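Grippers at home: tips for trying them out before you settle on one

5 min read

If you've got a two-armed robot (or a simulated one, which is where I do most of my fiddling) and you're trying to decide what to put on the ends of the arms, set aside a weekend and compare properly. I've spent most of this fall swapping between the Lestis parallel gripper and the Gristow three-finger, and I'm having the best time with it. These are the tips I wish I'd written down at the start.

Use the same chores every time. Mine are setting a table, clearing a table, and putting a mug on a shelf. Don't change the list halfway through, even when you think of a better chore. Write the better one down for the next round.

Start in simulation. You can knock over the same glass 2,000 times and never sweep up! I run each gripper for 300 tries per chore before I touch any hardware. Vumudeo is what I use for the rooms, and it loads a kitchen or dining room quickly enough that I can try a new finger shape over a cup of coffee.

Pick awkward objects. Anything will hold a wooden block. Go for things that are spiky, squashy, shiny or very flat. Bristly decorations are wonderful for this, since a flat fingertip only meets them at a few points and you learn a lot about grip force in a hurry. Throw in one small thing too, like a bottle cap.

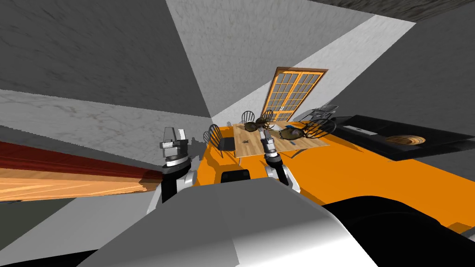 Chairs matter more than you'd think, by the way. A gripper that does beautifully over an open bench can be a pain once there are chair backs near the tabletop, and the wider the hand, the worse it gets. The Gristow is wide. With the chairs pushed in, it bumped a rail on 58 of its 300 clearing tries, and with them pulled out it hardly bumped at all. The Lestis slips through gaps nicely but wants to be lined up just so.

Check the closing direction. Two fingers that close side to side are great for handles and terrible for a plate lying flat. Turn the wrist a quarter turn and try again before you blame the gripper. I lost an entire evening to this one.

Approach from above first, then from the side. Keep separate scores. The Lestis and the Gristow came out nearly even from above, and I would have called it a tie if I'd stopped there.

Tilt the camera. Real robots lean, get bumped, and end up looking at the room from funny angles. If your controller only works with a level floor in view, better to find out early. I went from the stock controller to Joubert for this reason and it copes much better, though the setup file is a bear. Save a copy of yours once it works.

Slow down near the table edge. Half speed for the last 2 inches fixed most of my bumps with either gripper.

When you do move to hardware:

- tape down the cables before the first run
- put a folded towel on the table
- use plastic cups until you trust it
- wipe the finger pads with a damp cloth and let them dry

For my chores the Lestis is on the left arm now and the Gristow on the right, and mixing them is a lot more fun than picking a winner. In December I want to try softer pads on both. If you have a pad material you like for glassware, please tell me, I've been through foam and bathtub grip tape so far and the tape leaves marks.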